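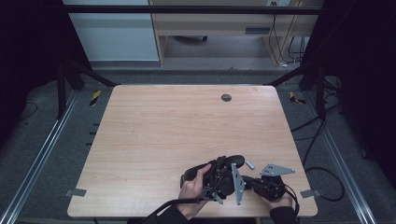 November, entry 8. Oil finish trials, continued

Second coat went on the ash offcuts at 9.30. Kilar oil on strips A to D, the Girnik hardwax on E to H, J left bare for comparison. Room at 53 per cent humidity, a bit higher than I'd like. Wiped off after 8 minutes as per the tin.

Strip C is still tacky at the end grain. I think I flooded it. Yasaman Daneshvar says to leave it overnight and cut it back with a grey pad, and not to go near it with white spirit. Will do that.
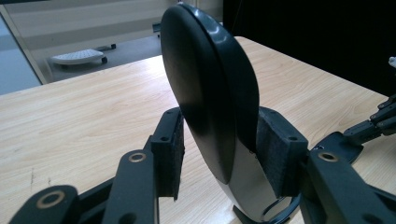

Water spots: 2 ml on each strip, covered with a watch glass, left for 50 minutes. A and B showed a faint ring which had gone by lunch. E to H no mark at all. J raised badly, as expected. I forgot to do D and will have to run it separately, so don't compare its result with the others until the humidity is written beside it.

Colour: Kilar has yellowed the ash more than the sample card suggests. Girnik is closer to bare wood but looks dull under the strip light. Need to check both in daylight by the door.

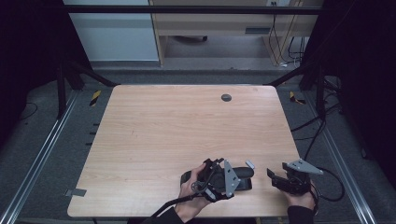 Pale wooden tabletop, grommet towards the back.

Akbari order: the rags came, the pads didn't. Rang and they are sending them with the Undberg brushes.

Used rags are in the lidded metal bin with water. Please don't put them in the general waste.

To do: D water spot, cut back C, hot cup test on all strips, new label for the Girnik tin.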